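Work Surfaces and Small-Item Storage in a Shared Workshop
November
By Nuno Antunes

This report was prepared for the Illdale design course. It considers how the surface of a shared worktable affects the handling and putting away of small tools and loose pieces.
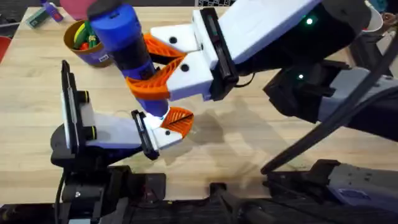
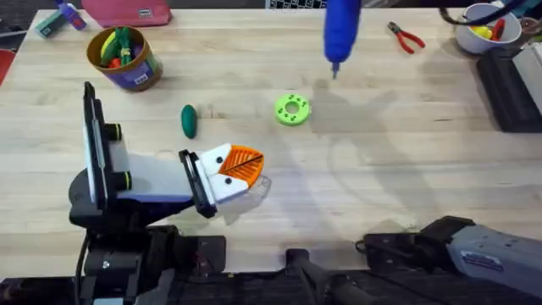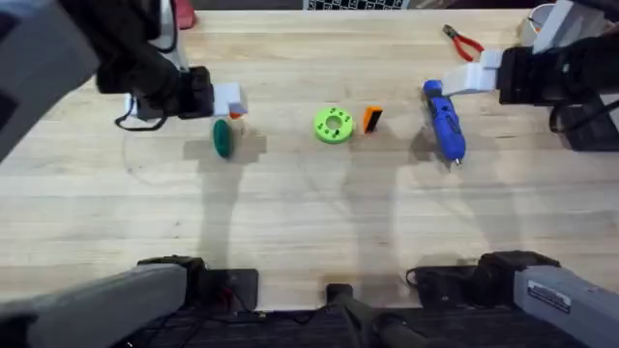
The choice of a table surface was the first matter raised in the project plan, and the Femberg catalog was used as the main reference. Two finishes were compared, a dark laminate and a light wood. The light wood was preferred. A blue tool with a narrow tip stands out clearly against it, and so do the lime-green ring and the dark green rounded piece in the last view, where the tool is lying on the table. The same wood also shows its wear: a faint circular mark is visible near the dark green piece. The report therefore recommends a washable mat for any position where containers are regularly set down.

Storage was considered next. The proposed Lobo tray has 4 compartments, one of which is reserved for handheld tools. The remaining 3 are for small pieces, sorted by size. Labels follow the Clindex scheme already used in the course storeroom, and the tray is entered there under number 2669. Tools are to be returned to the tray before the table is wiped.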